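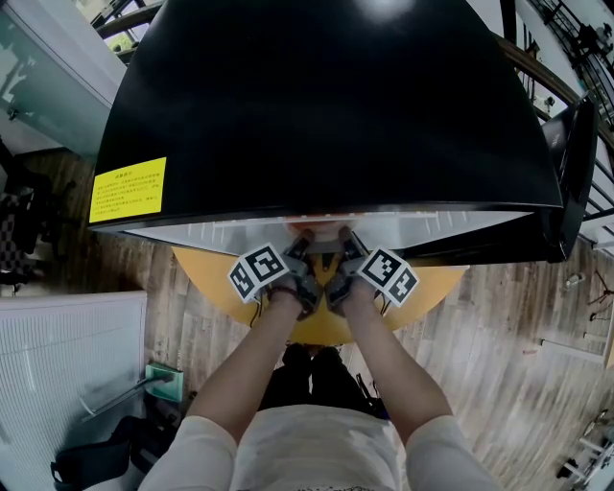 Small print on a yellow label, in Chinese.

22/06/2020

I have been a reader of labels for as long as I can remember. As a kid I read the cereal box, then the milk carton, then the back of the cereal box again, and if my mother had let me bring the dish soap to the table I would have read that too. So it will surprise no one who knows me that I spent most of the weekend sitting on the kitchen floor with a shoebox full of old instruction leaflets, when I was supposed to be cleaning out the cupboard they came from.

The box goes back years. Some of what's in there belongs to things we gave away before we moved to Podovholm, and a few leaflets go with things I don't think we ever owned. There's one for an Oltis coffee grinder. I have never had a coffee grinder! It must have come with the house, or with the cupboard, which we bought secondhand from a couple two streets over.

My favorites are the ones in languages I can't read. We had a little electric heater when I was in college, made by a company called Piątek, and the leaflet that came with it was entirely in Polish. I didn't know a word of Polish then (I know maybe a dozen now, and most of them are about soup). But I could tell you exactly which page was the scary one. The type got heavier, there were exclamation points down the margin, and the sentences got very short. I kept that heater away from the curtains for three winters on the strength of punctuation alone.

I love that about warnings. They have a look to them wherever they come from. Yellow, a short heading, then a block of small text that somebody clearly fretted over. You may not know what you are being told to stay away from, but you get the feeling of a hand on your shoulder all the same. My grandmother had the same effect when she switched to her own language halfway through a scolding. I couldn't have repeated any of it, and I put the scissors down anyway.

The translated ones are a pleasure of a different kind. We have a Stultis bread machine, still going strong, and page 5 of its booklet says "Do not be opening the lid with an impatience." I have thought about that sentence more than I've thought about some novels. It's on a sticky note inside the cupboard door now, and I read it whenever I'm standing there waiting for the dough, or for a phone call, or for my tea to cool down enough to drink. The English on the next page is perfectly ordinary, so I like to picture two people sharing the job and one of them having a much better time.

Anyway, the sorting. I made 2 piles, one to keep and one for recycling, and then of course a third pile for the ones I couldn't decide on, and by Sunday evening the third pile was the biggest by a long way. The grinder leaflet is in it. So is a folded sheet as big as a tablecloth that covers how to put together a bookshelf, with drawings of a very calm man holding a screw. I did throw out the warranty cards, every one of them expired, and I felt quite grown up about it – then I fished one back out because it had my old address on it in my mother's handwriting.

The cupboard is still not clean. The flour is on the counter, the good platter is on a chair, and the shoebox is back on its shelf with a new rubber band around it. If any of you can read Polish and feel like telling me what page four of that heater leaflet says, I'd love to know. I kept it, of course. It's right on top.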